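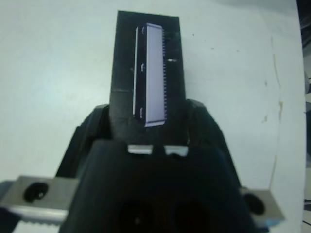

Fingers closed on the lower part of the plate, component side toward the wrist camera.

Jostgate two-finger gripper, bench cell review
Reviewed by Ravindra Prajapati, 2025-10-24

The Jostgate gripper is an electric parallel gripper for small parts. Our unit came from Hollden with the wrist camera bracket, the short cable set and a printed setup sheet. It was mounted on a bench arm over a white table and used for pick-and-place of flat plates and narrow rectangular parts. This review covers mounting, calibration and upkeep. Cycle speed was not tested.

Mounting. The adapter is held by 4 screws. The setup sheet gives the tightening order but no torque value. Hollden support supplied one by email the next morning. Fit the camera bracket before the adapter, as two of the screw heads are hard to reach afterward.

Calibration. Homing runs from the Pristton controller and needs the fingers clear of any part. Close to zero, open to full stroke, save. The saved value survives a power cycle but is lost in a firmware update, a fact missing from the sheet. Dwayne Ruiz-Ortega repeated the homing routine 8 times on our bench and got the same stored value each time.

Camera view. With a part gripped upright, the fingers and the lower end of the part sit in the bottom half of the view. Much of the table ahead stays visible past them. Black parts against black fingers give poor contrast at the grip line. We moved the lamp to the left side of the table and lowered the exposure one step. Check the grip line at this setting before teaching any points.

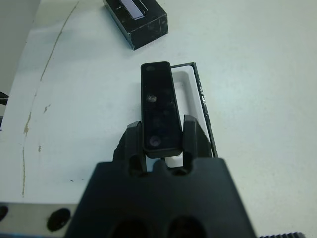 Long narrow parts are the harder case. Grip force has 3 settings, and the middle one is right for these. The low setting let a part rotate when the wrist tilted, and the high setting is best kept for metal. Teach the approach point with the part already in the fingers. Points taught with an empty gripper were off by 2 mm at the far end of the part.

Upkeep. Wipe the finger faces with a dry cloth at each shift change. Inspect the adapter screws weekly. The maker asks for light grease on the finger guides every November; Santino Barrientos did ours with the gripper still on the arm, and homing had to be run again afterward. Spare fingers are sold in pairs only.

Rating: 4 out of 5. One point off for the setup sheet.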